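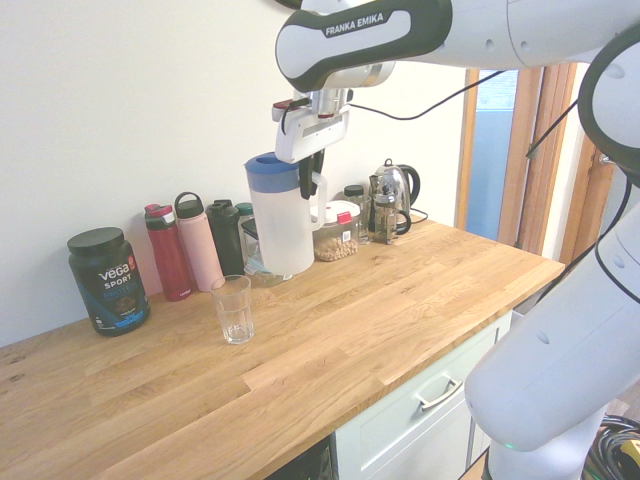 Corvées-Cuisine : enregistrements de tâches ménagères par bras robotisé

LISEZMOI - version 2

À quoi sert ce dépôt

Ce dépôt rassemble des enregistrements de manipulation faits dans une cuisine ordinaire, avec un bras Franka Emika et une pince à deux doigts. Il a été constitué par l'atelier Koremcombe pour répondre à une question simple : quelles corvées de plan de travail peut-on confier aujourd'hui à une machine, et à quelles conditions ?

Les tâches sont courtes et banales. Déplacer une carafe, ranger une gourde contre le mur, pousser un bocal, ouvrir un tiroir. Nous n'avons pas cherché de démonstration spectaculaire. La cuisine n'a pas été vidée ni repeinte, et les objets sont ceux qu'on trouve chez n'importe qui : gourdes, bocaux, boîtes de légumes secs, bouilloire, cafetière à piston.

Réponse courte pour les lecteurs pressés : prendre un objet rigide par le haut et le reposer ailleurs, oui, assez souvent. Ranger une cuisine, non.

Contenu

Le jeu est divisé en 34 séquences de tâches. Chaque séquence comprend plusieurs essais de la même consigne, avec les objets replacés à la main entre deux essais. Pour chaque essai on trouve :

la vidéo d'une caméra fixe placée près du plan de travail ;
les positions articulaires du bras et l'ouverture de la pince ;
la consigne en français, rédigée avant l'essai ;
une note de résultat (réussi, partiel, échoué, interrompu) ;
un commentaire libre, souvent vide.

Les commentaires n'ont pas été relus. On y trouve des abréviations et des fautes de frappe. Les conserver nous a paru plus utile que de les lisser.

Organisation des fichiers

Le dossier « sequences » contient un sous-dossier par tâche. Le dossier « consignes » contient un fichier texte par séquence. Le dossier « outils » contient le lecteur et le script de découpage. Le fichier « resultats » regroupe les notes dans un seul tableau, séparateur point-virgule, encodage UTF-8.

Les durées sont en secondes, les angles en radians, les distances en mètres. La version 1 mélangeait mètres et millimètres pour l'ouverture de la pince. Si vous avez gardé des scripts écrits pour elle, vérifiez-les avant toute chose.

Ce que la machine fait correctement

Les objets qui ont un bord franc ou un couvercle rigide et qui tolèrent une prise verticale. La carafe en plastique entre dans cette catégorie quand elle est vide. Les gourdes aussi, à condition qu'elles soient espacées d'une largeur de doigt. Le bras revient au même point avec une régularité qu'aucun de nous n'aurait à la fin d'une journée, et cela compte pour des gestes répétés.

Les tiroirs à poignée barre sont moins difficiles que prévu. Il suffit que la pince accroche la barre et que le mouvement reste droit. Refermer le tiroir est plus fiable que l'ouvrir.

Ce qu'elle fait mal

Le verre transparent. Les petits verres posés devant d'autres objets sont mal localisés, et la pince descend trop tôt ou à côté. Nous n'avons pas de solution propre. Une séquence a été refaite avec un verre coloré, elle est signalée dans le tableau et ne doit pas être comparée aux autres.

Les rangées serrées. Quand les récipients sont alignés contre le mur, sortir celui de derrière demande de déplacer ceux de devant, et le système ne planifie pas ce détour. Il essaie d'atteindre l'objet demandé et bouscule le voisin. Une personne écarte deux gourdes sans y penser.

Les clips et les bouchons à vis. Une seule main ne suffit pas, ou alors il faut caler le récipient. Nous avons abandonné ces consignes au bout de 5 séquences. Elles restent dans le jeu, avec leurs échecs.

Les liquides. Une carafe pleine change de poids, et son contenu bouge. Aucune séquence ne comporte de versement. Il ne faut donc rien conclure de ce jeu sur le service de l'eau ou la préparation du café.

Temps et surveillance

Un essai moyen dure 18 secondes, sans compter la remise en place des objets. Un adulte fait le même geste en 2 secondes. L'écart serait acceptable si la machine travaillait seule, mais une personne est restée à portée de l'arrêt d'urgence pendant tous les enregistrements. Pour une cuisine familiale, le compte n'y est pas. Pour un poste d'atelier où l'on déplace toujours le même bac, la discussion est différente, et la régularité du bras commence à peser.

L'encombrement est l'autre obstacle. Le socle occupe une place au sol devant les placards, les câbles aussi. On ne cuisine pas confortablement à côté.

Collecte

Les enregistrements ont commencé en janvier dans la cuisine du site de Pellholm. Une deuxième série était prévue dans les locaux de Putbridge, avec un plan de travail plus haut. Elle n'est pas incluse : l'étalonnage de la caméra était faux et nous avons préféré l'écarter.

Le bras a été guidé par téléopération pour une partie des essais et par le contrôleur Wijaya pour le reste. La colonne « mode » du tableau indique lequel. Ne calculez pas de taux de réussite sans séparer les deux - un opérateur exercé rattrape beaucoup de prises mal engagées.

Limites connues

Une seule cuisine, un seul bras, une seule pince. L'éclairage varie peu. Les objets mous (torchons, éponges, sachets) sont absents. La frontière entre « partiel » et « réussi » dépend de la personne qui notait : un objet reposé de travers mais debout a été classé des deux façons. Nous corrigerons cela si quelqu'un a le courage de tout revoir.

La vidéo et les positions articulaires peuvent être décalées de quelques images en début d'essai. Le script de découpage propose une option de recalage, désactivée par défaut.

Utilisations déconseillées

Ne pas utiliser ces données pour certifier un comportement sûr en présence d'enfants ou d'animaux. Ne pas les présenter comme une mesure générale des capacités des robots domestiques.

Licence et signalements

Données et scripts sont utilisables pour la recherche et l'enseignement, avec mention de Koremcombe. Pour un usage commercial, nous écrire avant. Les erreurs se signalent dans le suivi du dépôt, en indiquant le numéro de séquence et celui de l'essai.

Dernière mise à jour de ce fichier : 25 juin 2018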